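Home | Contents | Chapter 5 | Chapter 6 | Chapter 7 | Index

Print this page | E-mail this page

Chapter 6
Comparing Grippers

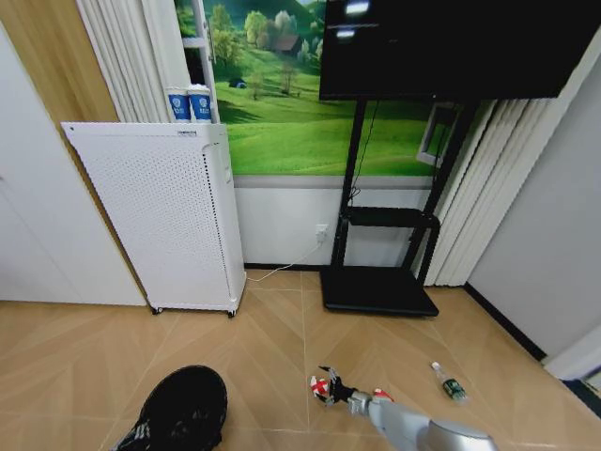
A gripper that does well at a bench may do poorly at floor level. The arm has to reach farther, the wrist has less room to turn, and the fingers must close near a hard surface without striking it. Objects on the floor also lie however they happen to fall. A green glass bottle on its side, set at an angle to the lines of the tile, asks for a different approach than paper cups standing upright on top of an air purifier. The bottle calls for a grasp across its width, with the fingers aligned to its slant. The cups call for light force and a level wrist.

This chapter compares two grippers, the Dido and the Kulamlow, using the Purthorpe trial sheet. The sheet lists 28 objects and 23 starting positions. Not every object is tried in every position; the full schedule used by Laine Uibo and her students came to 608 attempts per gripper.

Before reading on, note three terms. An approach is the path of the hand up to first contact. A grasp is the closing of the fingers. A hold is a grasp that lasts through the lift - a drop during the lift is scored as a grasp without a hold.

Section 6.1 covers setup and how to fix the controller settings so that both grippers are tested on equal terms. Section 6.2 deals with articulated fingers. Section 6.3 takes up the Ķēniņš method for scoring partial grasps, which students often find hard at first.

Related sections
5.4 Wrist Joints and Reach
6.1 Setting Up a Fair Trial
7.2 Choosing a Camera Position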